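Why Fruit Gets Wrinkled: Water Loss and Storage in a Shared Kitchen
Student project report, Food and Household Science, second year
Author: Duangkaew

1. Introduction

In our student house at Skidley we share one kitchen between 6 people, and every week we throw away fruit. Most of it is not rotten. It is only soft or wrinkled and no one wants to eat it. I wanted to understand why this happens faster with some fruits than with others, and if a cheap change in storage can help.

Fruit is still alive after the harvest. It continues to breathe and it gives water to the air, but it cannot take new water from the plant. The loss of water goes mostly through the skin and through the small place where the stem was. When the loss is large enough, the skin has more surface than the inside can fill, and it folds.

2. What I read before starting

The textbooks agree on three things which are important: the skin, the size, and the air. A thick skin with natural wax keeps water better than a thin one. A small fruit has more skin compared with its weight, so it dries faster. Warm and moving air takes more water than cool and still air. Our kitchen has a window over the counter which stays open until late evening, so the fruit bowl is probably in the worst place of the house.
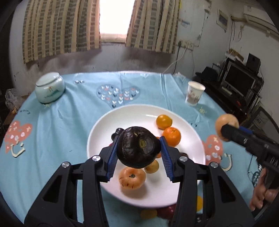

Skin is also the first thing people judge when they choose fruit. I asked my housemates which fruits they would leave in the bowl, and their answers were mostly about appearance and very little about smell or taste. A dark fruit is difficult for this, as a brown spot does not show on it like it does on a pale one. With a skin that is purple-black and glossy, the eye has to look for small wrinkles in the shine, and a light wrinkle is easy to miss. For this reason I decided to use weight as my main measure and to write down the appearance only as a second note.

3. Method

I bought mandarins and grapes in the Markar market in September. The mandarins were 836 g together at the start and the grapes 800 g. I divided each fruit into two equal parts by weight. One part stayed in an open bowl on the counter. The other part went in the refrigerator drawer, in a paper bag folded once at the top. I weighed everything at 7 in the evening with the same kitchen scale, which shows whole grams only. The test continued until the counter grapes looked too bad to eat.

I did not wash the fruit before the test. I also asked my housemates not to eat from it, and they respected this.

4. Results

On the counter, the mandarins and the grapes together lost 114 g. In the refrigerator the loss was much smaller for both fruits. The counter grapes were wrinkled near the stem first, and after that on the sides. The mandarins surprised me. Their peel became harder and thinner, but from a distance they looked almost the same as on the first day, and inside they were still juicy.

One bag in the drawer became damp at the bottom, and two grapes there had mold. I removed them and subtracted their weight from both sides of the calculation.

5. Mixed plates

In my family it is usual to put many kinds of fruit on one plate for guests. It looks generous, but from the point of view of storage it is not a good habit. Some fruits give ethylene gas, which makes their neighbors ripen faster. Also, each kind has its own speed of drying, and the plate must be sorted every day. 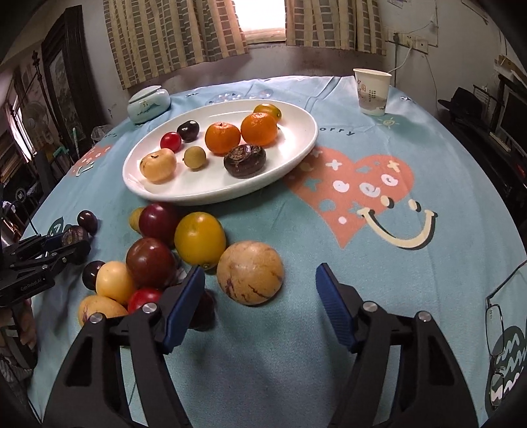 Figure 2. Mixed plate with mandarins, a grape, a cherry tomato and a water chestnut.

6. Limits and conclusion

My test was small and I repeated it only once. The scale is not very exact, and I did not measure the humidity of the room. Still, the difference between the counter and the drawer was clear in both fruits. For our house I recommend to keep grapes in the refrigerator and to put out only what will be eaten the same day. Mandarins can stay in the bowl for longer. If I continue the project, I will compare paper bags with boxes that have a lid.

Related reports
Does Bread Stay Fresh in a Cloth Bag?
Sturnar Dormitory: A Survey of Kitchen Waste
Hard Water and Tea Color
Drying Herbs Without an Oven

Comments (3)

Did you weigh the paper bags too? They take up some of the water.

Good point about the peel of mandarins. My grandmother keeps hers in a cold hallway and they last very long.

Please put the daily weights in a table, I would like to use them for my own report.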